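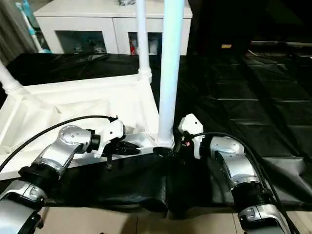
White fabric draped over a white folding frame.

How to sew a fitted cover for a folding frame

I love this project! If you can sew a straight line and read a tape measure, you can make a fabric cover for just about any folding frame you own – a laundry airer, a clothes rail, a little market stall, the pop-up shelf in the spare room. My first one took a whole weekend and came out with one corner twisted. The second took an evening, and I've been making them for friends ever since.

What you'll need

Plain cotton or poly-cotton (I used Bovano sheeting in white, 200 cm wide, so there was no join down the middle)
Matching polyester thread
Tape measure, chalk and plenty of pins
Hook-and-loop tape or cotton ties
An old bedsheet for your trial run

Step 1: Measure with the frame open

Open the frame out completely and lock it the way you'd use it. Measure the width, the depth and the height at each corner. Old frames lean, and the corners hardly ever match, so go with the tallest and take up the rest in the hem.

Write it all down on one piece of paper and tape that to the wall by your machine. I once cut an entire side panel from the number on the back of the wrong envelope (the colour was gorgeous too, I'm still a bit sore).

Step 2: Work out your fabric

Add 3 cm to every edge for seams, and double that at the bottom for a nice heavy hem. I like to cut the front, top and back as one long strip, then set in the two sides. Mine came to 308 cm for the strip, hems included.

Wash and dry the fabric before you cut. Cotton shrinks, and a cover that fitted beautifully in October can be a real wrestle after its first wash.

Step 3: Try it in the bedsheet

Drape the old sheet over the frame inside out and pin along the edges. Walk around it. Crouch down and look at it from the side. This is my favourite part, because it starts looking like a real thing! Where it pulls, let a pin out. Where it sags, pinch it in. Chalk along the pins and use the sheet as your pattern.

Step 4: Sew the sides

Pin each side panel to the long strip, right sides together, beginning at the top centre and working outwards. Stop 3 cm short of each corner, snip into the seam allowance of the long strip, then pivot. Go slowly and leave the needle down when you turn.

Finish the raw edges with a zigzag. An overlocker is lovely if you've got one, but my old Alvarado only does six stitches and it manages fine.

Step 5: Add the ties

Turn the cover right side out and put it on the frame. Mark where the rails sit, then sew a tie on the inside at each mark. Tie them in a bow, not a knot, or you'll be picking at them with a fork come washing day. Faraji Nyanda from our Monday group at Grurnemcombe uses hook-and-loop tape on hers – much faster to undo, though it does collect fluff.

Step 6: Hem it last

Let the cover hang overnight, then pin the hem level with the floor. Press, fold, press again and stitch.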